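House Rules for Food-Handling Arms: A Gallery, With Complaints

Text by Ladi Onuoha. Trials run with Chinyere Akinola and Olanrewaju Ogbonna at Garba.

I was asked in October to put together a page on good practice for robot arms that touch food. What I was given to start from was a binder from Grarell, 840 numbered clauses long, and a shorter guide from Sikonus that manages to say even less. I read both. Very few of the clauses would help a person standing at a table at six in the morning wondering whether the sandwich in front of them is fit to eat.

So this gallery sticks to the work and the handful of rules our group at Garba has kept. I have doubts about several of them, and I say so. Chinyere Akinola thinks I'm too hard on the binder. She also wrote one of the checklists I go after further down, so weigh that as you like.

Where the rules come from

Most of what passes for a standard in this corner of automation was borrowed. Some of it came from machine safety, where the worry is a crushed hand. Some came from kitchens, where the worry is a bad stomach. The two sets were stapled together and the seam shows. One clause tells you to keep people out of the arm's reach. Another, forty pages on, tells you to wipe the table between every task. Whoever wrote the second one had not read the first.

Our working answer is dull: arm stopped and locked, then wipe, then sign. Osaze Lawal timed the whole routine over 11 shifts and found that the signing took longer than the wiping. We kept the signature anyway. I'm still not convinced it does anything except prove that somebody owns a pen.

Keeping foods apart

Every guide says to keep ingredients separated. Fine. None of them will commit to how. Is a clear wall enough? How high? What about the trip from one compartment to the next, when a slice of something wet passes over whatever lies between? The Grarell binder says "adequate separation" and moves on, and I would love to meet the person who found that adequate.

The rule we use is that the path gets checked along with the compartments. You look at where the food starts, where it ends, and everything it travels over.
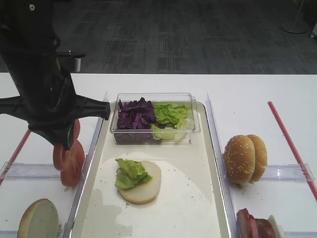

Tomato slices at the gripper, just outside the left divider, with the lettuce-topped bun waiting on its sheet in the tray. Purple cabbage and more green lettuce share the clear container at the far end. The dividers deal with food that's sitting still. The next move has to be judged on its own, and there are crumbs on both the sheet and the table to remind you that food travels.

What touches the food

"Food-safe gripper" is a phrase I have stopped trusting. It usually means the material was fine on the day it left the factory. It says nothing about the screw holes, the joint between finger and wrist, or the scratch it picked up last week. Jelex sent us a one-page statement for their finger pads with the word "hygienic" on it five times and no cleaning instructions at all. We asked for some. We got the same page back with a newer logo.

What we do now:

Anything that touches food comes off the arm and is washed by hand at the end of the shift.

A part that can't come off without a tool doesn't get used for food. Olanrewaju Ogbonna fought me on this one and lost, though he may be right that it rules out some good hardware.

Scratched parts go in the bin. We used to have a drawer for parts that were "probably okay." We got rid of the drawer.

Counting successes

Here is where I get grumpy. Our own log shows 1,558 picks, and 600 of those were with soft or wet food. The headline number people want is how many picks "worked." Worked how? If a slice lands on the bun folded in half, the software calls that a success. If it lands flat after brushing the wall on the way over, that's a success too. A cook would throw out at least one of those.

Ifeoma Babalola rewrote our score sheet so that a person marks the food and the software marks the motion, in separate columns. The two columns disagree often enough that I would not accept a vendor's single figure again. Ask which column it came from. If they don't know what you mean, you have learned something about the figure.

The checklist problem

Chinyere's start-of-shift checklist is clear and well laid out. It is also, in my view, too long to be read by anyone after the first week. People tick down the side in one stroke. I've done it myself. Her reply is that a short list would be ticked just as fast and would cover less. We have tried both and neither of us has changed our mind.

The version on the wall is a truce. Stop button tested, food parts washed, food in date, path checked, name at the bottom.

Copying these rules

Take whatever is useful. Please don't call it a standard. It's what one small group does on one kind of table, and it hasn't been tested on hot food, raw meat or anything with a sauce. The sauce trials are next on Osaze's list, and I expect to be rewriting the part about parts and screw holes before he's finished.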